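Re: [emiddale-models] Laser-cut gate kits: worth displaying, or just worth building?

Date: 25th January
List: Emiddale Model Buildings and Paper Craft
Reply to: list

On the list, an earlier poster wrote:

> I just finished the gate kit from Dretow and I have to say it changed my
> mind about laser-cut buildings. Everything fit the first time, no glue
> needed. I'm going to put it on the living room table with a clear case
> over it and leave the rest of the room alone. If you keep one good model
> out in the open, the whole room looks better and you stop piling junk
> around it. Try it for a month. I think everybody here should.
>
> Also, does anyone have a view on the Fullon cases? They're not cheap.

I've read this kind of post maybe once a year since I joined and I'm still not buying it. Let me take the parts separately.

1. "Everything fit the first time"

Maybe yours did. I built a tower from Dretow in December and had to sand the tabs on one whole side before the roof would go down. I'm not saying they're bad kits. I'm saying the cutting varies from box to box, and one good box doesn't tell us much. Did you dry fit the roof before you closed up the walls? If so, that's probably why it went well, and it would have gone well with anybody's kit.

As for no glue, ask again after a summer. Thin wood moves. My first gate stood up fine without glue until I carried it from one room to another, and then the roof was on the floor and I was looking for a tab under the radiator. A dot of white glue on the inside of each corner takes two minutes and doesn't show.

2. The case

I have no complaint about a clear case as such. It keeps dust out of the windows, and anyone who has tried to clean a lattice wall with a paintbrush knows what that's worth. What I doubt is that you need the Fullon one. The listing I saw wanted 93 for the small size, and for that I'd expect a base that locks. The photos of it show a box you set down over the model. Witkowska has sheet acrylic cut to size and you can tape the edges yourself. It won't be as pretty in the corners.

Measure before you order, too. People measure the walls and forget the base, and the base is always wider. Then add a bit so you can get your fingers in.

3. The one good model theory

This is the part I really don't believe. A model on a table doesn't stop a thing. A table is where stuff lands. If the table is near the door, or next to the seat everybody uses, it will fill up whether there's a palace on it or a bare top, and your case just becomes one more item to reach around. Worse, the flat base gives people the idea that the spot is already "for things."

The table below is marble with black stripes, a lovely surface, and the building has plenty of company: a light blue bowl, a green and white box, reading matter.
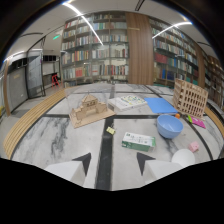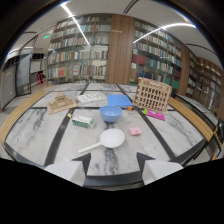 4. What I'd do instead

Give the model a shelf. Chest height if you can, so you look into the arch and not down on the roof. If it has to be the table, then the table needs clearing every night, model or no model, and that's a habit you can't buy from a kit company. I'd start with anything small. Markers, tags, little packets and balls go in one bowl, and the bowl leaves the table when you do. Booklets go in a folder and the folder stands up somewhere. Flat things lying flat are the worst, since more flat things go on top.

Kitchen tools go back to the kitchen. I don't care how handy the strainer is for fishing parts out of paint water, it isn't a modeling tool and you'll want it at dinner.

And keep the finished building away from the one you're working on. I lost a railing that way, swept off with the scraps.

5. Since somebody will ask

Yes, I looked up the archive. Message 1476 makes the same claim about a bridge, with the same "try it for a month," and there's no follow-up. If the month had gone well I think we'd have heard. So if the original poster wants to prove me wrong, post again in the spring and tell us what's on the table by then. All of it, please, including whatever got pushed to the far end.

On wood finish, which got asked off list: I leave mine bare. Wipe off the soot from the laser with a barely damp cloth, then 600 grit on the edges if they bother you. Varnish turned one of mine yellow and I've regretted it.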